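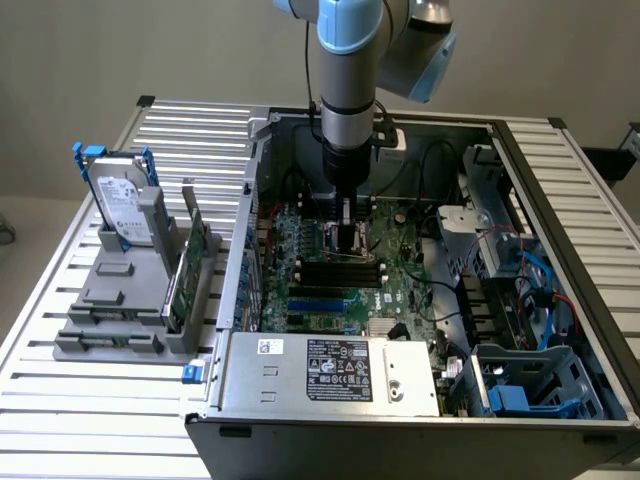

Figure 7.1. Open tower chassis lying on its side, with a hard drive and a circuit board module held upright in a slotted fixture at left.

Chapter 7
Inside the Desktop Tower: Layout, Removal Order, and Parts Handling

Reading time: 9 minutes

Print this chapter | E-mail this chapter

7.1 Scope of the chapter

Earlier chapters treated the desktop computer as a set of functions: processing, memory, storage, power, and input and output. This chapter treats it as an assembly. The reader will learn how a tower is positioned for service, how its main parts are located by sight, and in what order they are removed and stored.

The material applies to towers with a separate power supply, a full-size board, and at least one drive cage. Small-form-factor and all-in-one machines are covered in Chapter 9. Laptops are outside the scope of this book.

Two practice units are used in the exercises at the end of the chapter. The Kovum tower has a side panel held by a latch. The Ganik tower has a side panel held by two thumbscrews. Differences between the two are noted where they affect the procedure.

7.2 Terms used in this chapter

Chassis. The metal frame of the case, including the floor, the rear wall, and any fixed cages.

Side panel. The removable cover that gives access to the interior. On most towers only one of the two side covers is meant to be opened for routine service.

Board. The motherboard. The short form is used from this point on.

Cage. A metal or plastic frame that holds one or more drives.

Carrier. A bracket fitted to a drive so that it can slide into a cage without tools. Some manufacturers call it a caddy. The two words mean the same thing in this book.

Fixture. A stand or holder on the work surface that keeps a removed part in a known position.

Module. A small circuit board that plugs into a larger one.

7.3 Positioning the case

A tower is designed to stand upright in use and to lie flat in service. With the case on its side and the open face up, the board becomes a horizontal surface. Parts are lifted out vertically, and a dropped screw is more likely to stay where it can be seen.

Before the case is laid down:

Shut down the operating system and wait for the fans to stop.
Switch off the power supply, if it has a switch, and unplug the power cord.
Disconnect all external cables. Label any that are not obvious.
Press the front power button once to drain the remaining charge.

Place the case so that the open face is fully accessible and no part of the chassis hangs over the edge of the work surface. A slatted or grooved table is acceptable, but small screws can fall into the gaps. Use a tray for fasteners. Bare metal surfaces should be grounded, and a removed board should never be placed directly on one. Use an antistatic mat.

Wear a grounded wrist strap from the time the side panel comes off until it goes back on.

7.4 Reading the layout

The first task after opening a case is to identify the major regions. It is done without touching anything. A technician who can name each region before picking up a screwdriver will make fewer errors in cable routing later.

7.4.1 The board

The board is normally the largest single part inside the case. In Figure 7.1 it is green, carries a small DELL logo, and takes up the center of the chassis. The position of the processor socket is the best starting point. Other features can then be located relative to it.

Memory slots are long, narrow, and grouped in parallel. The board in the figure has four, all black. Expansion slots are also parallel but are keyed differently and are often made in another color. Here the two expansion slots are blue. Color is a useful aid within one model, but it is not a standard. A blue slot on one board does not have the same function as a blue slot on another. Confirm the type from the board diagram or from the printed markings.

A finned heatsink may be found on a part of the board some distance from the socket. Such a heatsink should not be confused with the processor cooler and is not removed in routine service.

7.4.2 The power supply

The power supply is a closed metal box with a rating label. The label states the input voltage, the output on each rail, and the maximum total output in watts. Record these values before ordering a replacement. The Kovum practice unit is rated at 400 watts and the Ganik unit at 312 watts. The two supplies are not interchangeable, even though their mounting holes line up.

The power supply enclosure is never opened. Its internal capacitors can hold a dangerous charge after the cord has been removed. A failed supply is replaced as a complete part.

7.4.3 Drive cages and carriers

Drive cages are placed along the sides or front of the chassis. Many manufacturers use blue plastic for parts the user is expected to handle, such as latches, carrier handles, and release tabs. The carrier in the figure, fitted to a Seagate hard drive, has tabs at its top. On carriers of this general kind, the tabs are squeezed together and the drive is drawn straight out of the cage.

A carrier should stay on its drive unless the drive itself is being replaced. Carriers from different models often look alike and fit poorly when exchanged.

7.4.4 Cables

Cables are the least orderly part of most interiors. They fall into two groups. Power cables run from the supply and end in keyed plastic connectors. Data cables run between the board and the drives. SATA data cables are thin and flat and may be any color; red and blue are both common.

Before any cable is disconnected, note three things: where it starts, where it ends, and what it passes over or under. A cable that is returned to the correct connector by the wrong path may press against a fan or prevent the side panel from closing.

7.5 Removal order

The order below is suitable for most towers. Stop at the step that gives access to the part being serviced. Removing more than the job requires adds risk without benefit.

Step 1. Disconnect the data and power cables from the drives. Pull on the connector body, never on the wires.

Step 2. Release and withdraw the drives with their carriers attached.

Step 3. Remove expansion cards. Release the bracket at the rear wall first, then the retention clip on the slot, if there is one.

Step 4. Remove memory modules. Open the end clips and lift each module by its edges.

Step 5. Disconnect the main power and processor power connectors from the board. Both have a locking tab.

Step 6. Remove the processor cooler. Loosen its screws in a diagonal pattern, a few turns at a time.

Step 7. Open the socket lever and lift the processor straight up. Do not slide or tilt it.

Step 8. Remove the power supply screws at the rear wall while supporting the unit with the other hand.

Step 9. Remove the board screws and lift the board clear of the rear connector opening.

On the Ganik tower, Step 8 comes before Step 5. Its power supply overhangs the processor power connector.

Installation follows the same steps in reverse. The processor and memory may be fitted before the board is returned to the chassis if the case leaves little room for the hands.

7.6 Holding removed parts

Parts that have been removed are exposed to damage until they are put back or packed. Three causes account for most losses on the bench: static discharge, contact with other parts, and falls from the work surface.

A slotted fixture deals with the second and third. Each part stands on its edge in its own slot, and the space taken up on the table is small. The fixture in Figure 7.1 is 3D-printed and sits next to the case, to the left, so that a part travels only a short distance from one to the other. A slot should be wide enough that the part enters without force and deep enough that it does not lean.

A fixture does not by itself protect against static. Circuit boards that will remain out of the case for longer than the current task should be placed in antistatic bags. Hard drives should be fully stopped before they are moved.

The Clarnard parts log, reproduced in Appendix C, is used throughout the exercises. Enter each part at the time it is removed, with its slot position in the fixture. In the sample log, entry 221 shows the correct form for a drive stored with its carrier.

7.7 Before you continue

The next section covers drive replacement in detail. Readers should first be able to lay a tower down safely, name its main regions, and state the removal order up to Step 4 from memory. Those working with the Ganik unit should also review the note on its power supply.

Long Technical Texts | Contact the editors | Copyright 2018 | Back to top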